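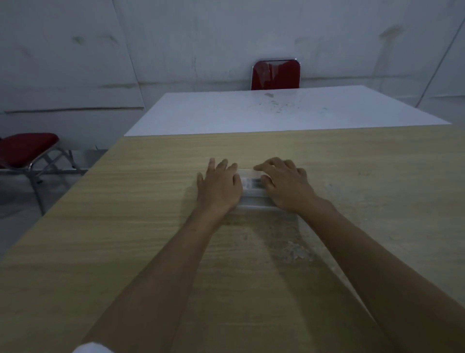 나뭇결 상판 위에 놓인 투명 플라스틱 물건. 정리는 늘 이 탁자에서 시작된다.

리모컨이 제자리에 있는 집이 몇이나 될까. 소파 틈이나 신문 밑, 어떤 날은 냉장고 위에서 나온다. 작은 물건을 다루는 솜씨로 동네에 이름이 난 김비 씨의 집에서도 한동안은 그랬다고 한다. 해마다 3월이면 에어컨 리모컨을 찾느라 서랍 26개를 다 열어 보았다니, 듣는 나까지 숨이 찼다. (우리 집도 사정이 썩 다르지는 않다!)

그래서 들인 것이 뚜껑 달린 납작한 투명 통이다. 동네 잡화점 스칸딕에서 하나에 2,000원을 주고 샀다는데, 김비 씨는 값보다도 속이 비치는 게 마음에 들었다고 했다. "열어 보지 않아도 되잖아요. 저는 열기 시작하면 꼭 딴 걸 꺼내서 한참을 구경하거든요." 지금은 집 안에 이런 통이 40개 남짓 있다. 현관에도 있고 재봉틀 옆에도 있고, 욕실 선반에는 머리핀만 담은 통이 따로 있다.

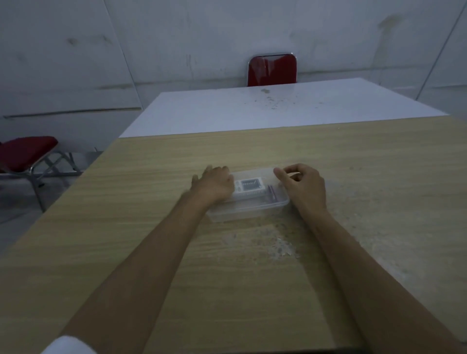
뚜껑 위에 얹은 두 손. 안에 든 작고 하얀 물건이 비쳐 보인다.

탁자는 두 개를 맞붙여 쓴다. 앞쪽은 밝은 나뭇결이고 뒤쪽은 하얀 상판인데, 하얀 쪽에는 자잘한 얼룩이 그대로 남아 있고 그 너머로 빨간 등받이 의자가 보인다. 나는 이런 탁자가 좋다. 밥도 먹고 편지도 쓰고 고장 난 장난감도 고쳐 본 탁자라는데, 번쩍번쩍 닦아 놓은 상판보다 훨씬 오래 앉아 있고 싶어진다. 차를 한 잔 얻어 마시고 과자까지 먹느라 정작 통 이야기는 자꾸 뒤로 밀렸다.

김비 씨가 지키는 규칙은 하나뿐이다. 통에는 같이 쓰는 것끼리 넣는다. 건전지는 건전지끼리 모으는 줄로만 알았던 나는 여기서 무릎을 쳤다. 리모컨 통에는 거기 맞는 건전지가 들어가고, 단추 통에는 실과 바늘이 들어간다. 이름표는 붙여도 되고 안 붙여도 된다. 이웃에 사는 토이보 래세넨 씨는 통마다 깨알 같은 글씨로 목록을 적어 넣는다는데, 김비 씨는 그 정성이 부럽기만 하단다.
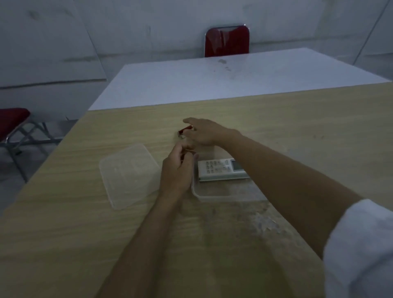
최종 수정: 2022년 5월 31일

에어컨 리모컨은 이렇게 납작한 통과 잘 어울린다. 뚜껑은 옆에 벗어 두고 천천히 자리를 맞춰 보면 된다. 고리가 달린 검붉은 소품처럼 어디에 두어야 할지 애매한 것들이 늘 문제인데, 김비 씨는 그런 물건을 위해 '아직 모름' 통을 하나 마련해 두었다. 계절이 바뀔 때 한 번씩 쏟아 보고, 그때도 모르겠으면 도로 담는다. 버리라고 재촉하는 사람은 없다. 집에 돌아와 나도 싱크대 밑에서 반찬 통 하나를 꺼내 씻어 엎어 두었다. 뚜껑은 아직 찾는 중이다.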